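Foire aux questions – Cellule de déconditionnement et de mise en rack Rizzi

Cette page regroupe les questions adressées au support technique de Mernville à propos de la cellule Rizzi. Elle concerne la version à deux bras sur base fixe et la version humanoïde. Pour les conditions commerciales, consulter la grille tarifaire transmise avec le devis.

À quelles opérations la cellule est-elle destinée ?
À la manutention de composants électroniques de format moyen : sortie du carton, retrait du sachet antistatique, dépose dans un bac à rainures, déplacement du bac. Les cartes graphiques, cartes réseau et cartes contrôleur entrent dans le périmètre standard. Les modules mémoire nus et les processeurs n'en font pas partie.

Quels contenants sont acceptés ?
Les cartons bruns ondulés sans calage collé, à condition que les rabats soient ouverts avant la prise. Côté dépose, tout bac rigide à nervures parallèles dont le modèle a été enregistré dans la bibliothèque de contenants. Les cartes s'y placent debout, équerre métallique vers le haut, connecteurs dégagés.

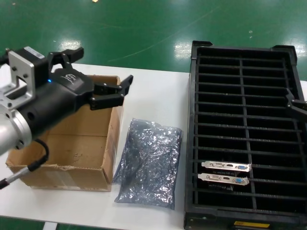
L'enregistrement d'un nouveau bac demande 150 prises de référence. La procédure est décrite au chapitre 4 du manuel et peut être réalisée par l'exploitant sans intervention de notre part.

L'état du carton a-t-il une influence ?
Peu. Un bord froissé ou déchiré n'empêche pas la prise de la carte. En revanche, un ruban adhésif qui traverse l'ouverture doit être coupé au préalable : la cellule ne comporte pas d'outil de découpe.

Que devient le sachet antistatique ?
Il est déposé à plat sur le plan de travail, à côté du carton. L'évacuation automatique est une option (référence 532) et suppose un bac de collecte à droite du poste. Les sachets à fermeture zippée ne sont pas pris en charge.

La cellule est-elle compatible avec une zone protégée contre les décharges électrostatiques ?
Oui, sous réserve que le plan de travail et le sol soient reliés à la terre par l'exploitant. Les patins conducteurs des doigts sont fournis en option. Le contrôle de continuité reste à la charge du site.

Un éclairage particulier est-il nécessaire ?
Non, mais les sols époxy brillants renvoient les plafonniers et peuvent perturber la détection des surfaces métallisées. Il est recommandé d'activer le profil « sol réfléchissant » dans les réglages de vision et de refaire l'étalonnage après tout changement de luminaire.

Les doigts peuvent-ils déplacer le bac lui-même ?
Oui. Le bac se prend par les parois extérieures, une pince à deux doigts suffisant pour les formats courants. L'inclinaison en cours de transfert est admise si le bac est vide ; avec des cartes en place, le mode « maintien horizontal » doit être sélectionné – il réduit la vitesse de déplacement.
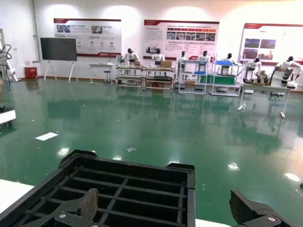
L'effort de serrage est réglable par contenant. Une valeur trop élevée déforme les parois minces et resserre les rainures, ce qui complique ensuite l'insertion des cartes. En cas de doute, partir de la valeur par défaut et augmenter par paliers.

À quelle fréquence faut-il remplacer les patins ?
Lors des essais d'endurance menés sur notre site de Lesville, le premier remplacement est intervenu après 812 heures de fonctionnement. L'usure dépend surtout de la rugosité des contenants. Une inspection visuelle est à prévoir à chaque changement d'équipe.

Combien de cycles la cellule enregistre-t-elle avant purge du journal ?
Le journal local conserve 864 cycles complets, images comprises. Au-delà, les plus anciens sont effacés. L'export vers un serveur du client se configure dans le menu Réseau.

Peut-on voir la cellule fonctionner avant de commander ?
Des démonstrations ont lieu à Netunthorpe, sur demande, hors juillet. Le visiteur peut apporter ses propres contenants et composants. Les demandes sont à adresser à Afroza Sarkar, support avant-vente, en joignant les cotes du bac et une photographie du composant à manipuler.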